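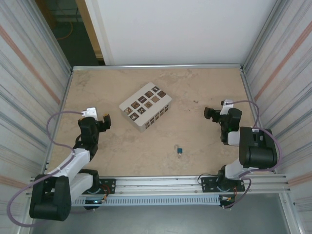
Diapo 1. Boîte blanche, tuiles brunes à motifs sombres.

Rappel du sujet : indexation des symboles dans les catalogues de jeux anciens. Corpus Cheema, 2492 fiches, dont 1493 avec notice complète. Donner les deux chiffres lentement.

Diapo 2. Critères de Memon : forme, orientation, contour. Le contour reste le moins stable d'un indexeur à l'autre. 43 fiches en litige, renvoyées à K. Ó Dálaigh en juillet.

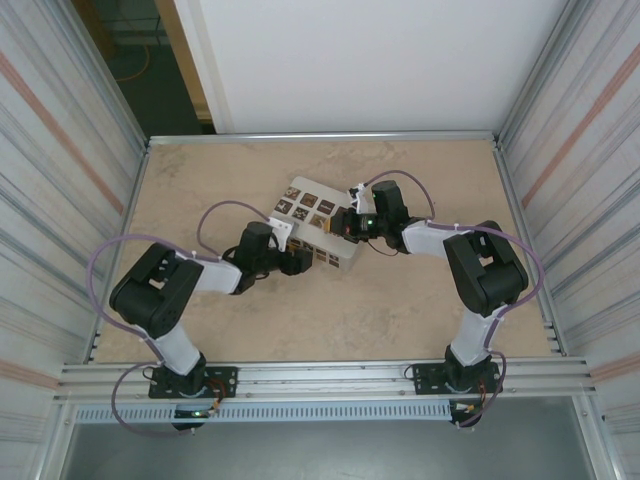

Diapo 3. Passer vite sur l'export Homix. Les variantes par rotation gardent le même identifiant, suffixe à deux caractères. Questions : 8 minutes.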